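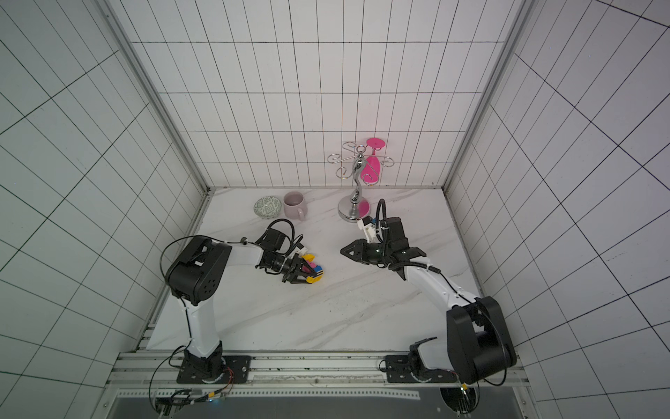

J'ai passé tout février à comparer deux jeux de doigts pour nos pinces, les Wostberg d'origine et les Kolev, et je peux enfin vous donner des nouvelles de l'atelier de Plikasbridge ! Le principe est tout bête : deux bras, des briques de jeu, et on compte les prises ratées. 292 essais en tout, avec le même contrôleur Himunent du début à la fin (j'ai résisté à l'envie de faire la mise à jour).
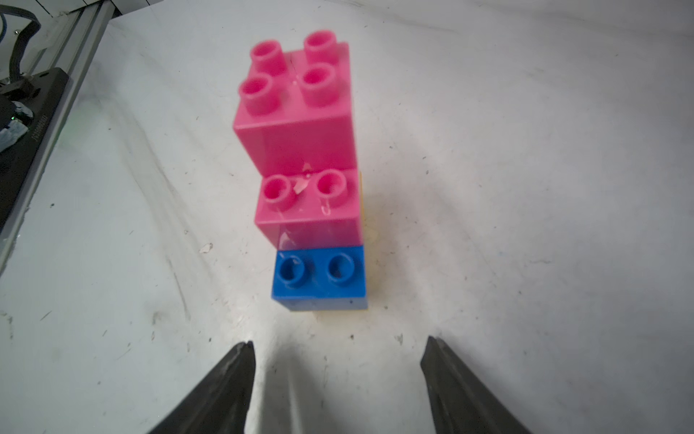 *La pile de briques, vue depuis le poignet, doigts ouverts.*

Bilan : 13 ratés avec les Kolev, 60 avec les Wostberg. Je m'attendais à un écart, pas à celui-là ! Les Wostberg se débrouillent bien sur les faces planes, mais dès que la brique a un bout arrondi, ça devient la loterie.

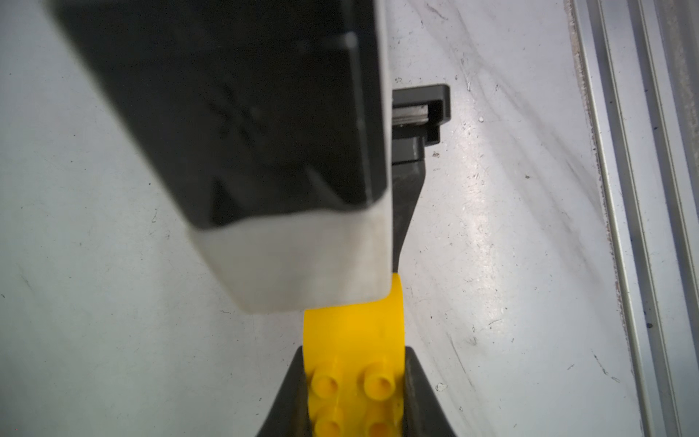 Côté réglages, j'ai fini par baisser la force de serrage de 4 crans, et c'est là que les choses se sont calmées. Je garde quand même une réserve sur l'usure, un mois c'est court, et je n'ai encore rien essayé de lourd. Le passage d'un bras à l'autre reste le moment pénible : il suffit que le second ferme un poil trop tôt et il faut tout reprendre.
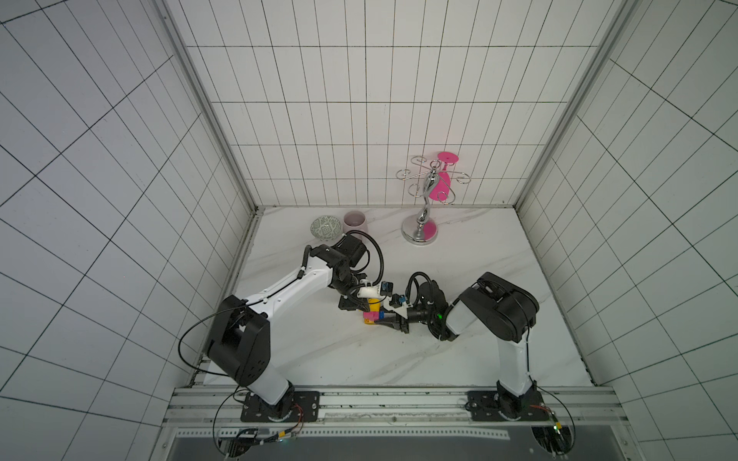 Plikabricole : chez moi le même souci venait du délai entre les deux pinces, pas des doigts, tu devrais refaire une série en l'allongeant avant de jeter les Wostberg.

Bien vu, je relance une série ce soir à 18 h.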